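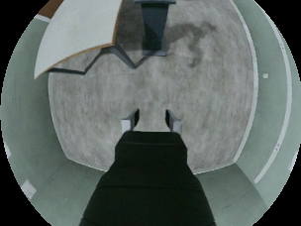 Wrist view in the simulator: gripper open over the gray rug, table at upper left.

Trendalau – simulated rug-and-table episodes for a home-built arm

Hi! I'm Kausar Soomro, and this is the readme for the sim half of Trendalau, the arm I've been putting together in a corner of the Plevgate shared workshop since last June. If you came for the hardware files (motor mounts, cable guides, the awful base plate), those are in the other repo, called Bugti. What you get in this one is rendered episodes, plus the scripts I used to make them.

What's in the folder

There are 217 episodes. Each one is a short run of wrist camera images with joint angles and the open/close command for the gripper saved next to them. The longest runs go to 400 steps and most quit well before that. I left the failed tries in and marked them in the notes column, so filter on that if you only want the clean ones.

The split is dumb and simple: the last 40 episodes are for testing, everything before that is for training. I didn't shuffle. Babar Afridi keeps telling me I should have, and he's probably right, but by then I had two weeks of results tied to those numbers and I wasn't going to redo them.

The camera

It's a fisheye, and a strong one. Straight edges near the rim bow out quite a lot and the corners are solid black outside the circle. I did NOT undistort anything before saving. If your model wants flat images there's a script called flatten that does an okay job, though it throws away a good chunk of the floor around the rug – which I happen to want, so I never use it myself. Please don't crop to the circle and then wonder why the calibration is off (me, a whole Thursday evening).

The room

I kept the room plain: pale green floor, big speckled gray rug, white table with a brown edge. The rug has a darker blotch on it and that's in the texture on purpose. My first rug was one flat gray and the policy did great on it and then fell apart on anything with a pattern. Lighting changes from episode to episode, the furniture moves a little, and the rug stays put.

Running it

Unzip, make a fresh environment, install from the requirements file, then run play with an episode number. It'll open a window and step through at normal speed. Space bar pauses. On my old laptop loading takes 60 seconds the first time and is quick after that, so give it a minute before you decide it's frozen!

Known problems

Episode 60 has its joint angles shifted by one step. I know why, I just haven't fixed it.
The finger pads can sink into the rug a hair when the arm comes down fast. The contact settings are still a guess.
Gripper command is 0 for open and 1 for closed, the opposite of Bugti. Sorry. Changing it now would break Babar's training code.

Use and thanks

Use it for whatever you like, just keep the readme with it. The table model came out of Truvbridge, Babar's older project, and he also wrote the first version of the player. Bug reports are welcome – tell me the episode number and the step, please, or I'll be scrubbing through all night.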